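### 4. Moving save files to the Brevholm build

Saves made in the Skerkunura demo can be carried into the full game. The transfer copies your character, inventory and map progress. It does not copy key bindings or photo mode settings.

1. Close the game and the Rocha launcher.
2. Open the launcher again and select **Library > Skerkunura > Manage saves**.
3. Tick the slots to be moved. A full set of 17 slots takes up 698 MB.
4. Select **Export** and choose a folder outside the game directory.
5. Start the full game, then select **Load > Import** and point it to the same folder.

**Note:** The import needs 2,328 MB of free disk space while it runs. Most of this is released when the game next starts.

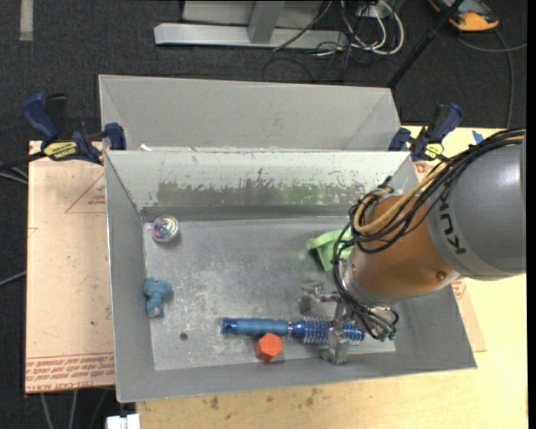
Imported slots are marked with a small arrow in the load menu. The arrow goes away the first time the slot is saved over.

6. Load one imported slot and walk to any rest point.
7. Save by hand. Autosave stays off in an imported slot until this is done.

**Caution:** Do not import while cloud sync is running - slots with the same number will be overwritten without a prompt.

If the message "Slot version not found" appears, the save was made before the Raston patch. Load it once in the demo, save it, and repeat from step 1.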